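Books > Robotics > Hands-On Gripping > Chapter 6

Search this book Go

Chapter 6: Picking a Gripper Without Fooling Yourself

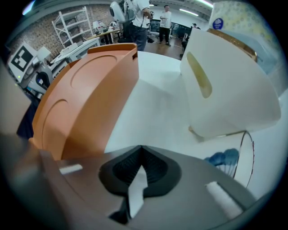 So how many tries does it take to tell two grippers apart? More than you want to do in one afternoon. I use 100 per gripper for each object, and I don't peek at the totals until both are done.

I learned that the slow way. Back when I was setting up the Plultirska bench tests, I tried two fingertips on the same plastic cup, stopped after 23 grabs each, and told everybody the softer one was better. Then I ran the rest and the gap went away! The softer tip had just had a lucky morning (and I'd been setting the cup down a little more carefully for it, which I'm still embarrassed about).

This chapter is where we start comparing things properly. We'll put the Vinby hand-held gripper up against the Drolum two-finger arm, with the same objects, the same table and the same lights. A hand-held tool is great for this kind of work — you feel a bad grasp in your wrist before any number shows it — but it also lets you cheat, since your arm makes tiny fixes that a controller never would. Keep that in mind when you get to Section 6.3.

You'll want some odd shapes in your set. Boxes are easy. Go for curved plastic, thin wire, tassels, anything with a slot or a slippery side, and try to have at least one item you're pretty sure will fail. I like to leave the clutter in too, because a gripper that only works on a bare table isn't much use to me.

The full log we'll work from has 2,880 grasps in it, and 229 of those are marked "unclear." Please don't throw those out yet. In Section 6.1 we sort them using the Kontogiannis sheet, which is one page long and a bit fussy about what counts as a slip. Grab a pencil and copy its five headings into your notebook before you turn the page.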